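# Packing a drawstring bag so it closes

Updated 12/06/2018

I own 14 drawstring bags. I have bought 2 of them. The rest arrived with shoes, sheets or a conference badge, and for years they lived inside one another like a sad set of nesting dolls. Then I started using them for travel, and learned that a sack with one hole and no pockets can still be packed badly.

You'll need the bag, a flat surface a bit bigger than the bag, and whatever you plan to put in it. A safety pin helps if the cord has already gone missing inside its channel.

## Before anything goes in

1. Turn the bag inside out and shake it. Lint, receipts, one earring.
2. Lay it flat and pull the corners square. Leave the wrinkles alone. Ironing a sack is between you and your conscience.
3. Open the neck all the way, until the gathers are gone and the cord lies slack.
4. Turn the mouth toward you. Working from the far side means leaning over everything you're about to pack, usually with a sleeve in it.

A café table will do if you travel a lot. Round ones are fine for small bags, as long as you push everything else to one half and leave the bag the other.

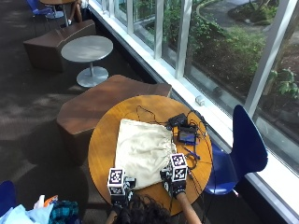
*Bag on the left, cables on the right, opening toward the front of the table.*

## Filling it

Roll soft things and slide them in lengthwise, the longest ones first, right down to the bottom seam. Socks go into the corners. Hard things go in the middle, where they can't poke you through the cloth on the train.

Stop at 70 percent full. I know there's room. My friend Domenica Auer packs hers to 100 and then ties the cord around the part that won't close, which looks like a turkey.

## Closing it

Hold the neck in one hand and pull the cord with the other, a few inches at a time, smoothing the gathers along as they bunch up. Yanking it in one go drags all the fabric to one side, and sooner or later the knot disappears into the channel.

If it does, fasten the safety pin to the loose end and work it back around with your fingers. Tie a fat knot this time - a double overhand is plenty.

Cotton bags can go in with the towels. Take the earring out first.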